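Holgate canal frontage, workshop notebook, June
Massing and ground-floor levels, second pass

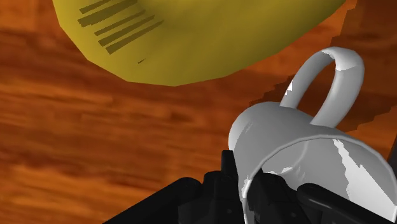
Verum's reply to the first pass came in at 9:40: the east terrace reads as one building with a long facade, and the planning office will ask for it to be broken into plots before they look at anything else. They would also like the arcade dropped if it can't be carried around the corner to the bridge.

Agree on the plots. Less sure about the arcade. Went back to the parcel map for the old street and pulled the frontages. They are uneven, narrow toward the bridge and wider toward the mill yard. The present scheme uses an equal bay the whole way, and the roof pitches change without the party lines changing under them. That is the reason it reads as one building.

Test A. Kept the total frontage at 188 ft and split it on the old parcel lines. Stair cores stay put. Two of the new party lines land inside a core, so either the cores shift or the lines do. Shifted the lines. Error against the parcel map is small enough to live with, but note it on the drawing so it doesn't get reported back to us as a mistake.

Test B. Same frontage, cores moved to suit the lines. Lost a unit on each upper floor and the corridor went over the allowed travel distance at the north end. Dropped.

Going ahead with A.

Levels. The quay is 2 ft below the street at the bridge and the difference runs out to nothing at the mill yard. First pass took this up with steps inside the shop units, which the leasing side won't accept and which fails on access anyway. Now carrying the slope outside, in the paving, with thresholds set plot by plot. Works everywhere except the corner unit, which has doors on both sides. Options there:
- ramp inside, loses floor area
- single entrance from the street, quay side glazed only
- raise the quay locally, needs drainage to look at it

Preference is the second. Not decided.

Arcade. Cemon's structural note puts the columns on the quay wall line, and the quay wall is new construction only as far as plot 5. Past that it is the old masonry, no borehole data. Carrying the arcade around the corner means loading the old wall or cantilevering off the first-floor slab. Asked Cemon for a depth on the cantilever. Until that comes back the arcade stops at plot 5 on all drawings. Don't draw it further in dashed line, it gets read as a promise.

Window heads. Ran the sill and head lines across all plots with the new party lines. Floor levels are common, so the heads line up whether we want it or not. Staggering them by lintel depth gives some variation. Anything beyond that is false floors behind the facade and should be argued separately.

Parking. The hotel and apartments together need 71 spaces under the town rule. The basement holds 59 with the ramp on the mill yard side. The other 12 would have to go in the public garage on Nyanda's parcel. Their layout is older than ours and shows the garage entrance where our delivery bay is. Needs a joint drawing before either side submits.

3:15, checked the shadow study against the revised roofs. Ridge turned to face the water on the three narrow plots. Noon shadow on the far bank moves back a little in winter, no change in summer. Old study is superseded, move it out of the shared folder.

Open:
Corner unit entrance
Cantilever depth (Cemon)
Garage entrance against delivery bay (Nyanda)
Reply to Verum, send Test A plan and the elevation with party lines only, no materials
Brick samples still not in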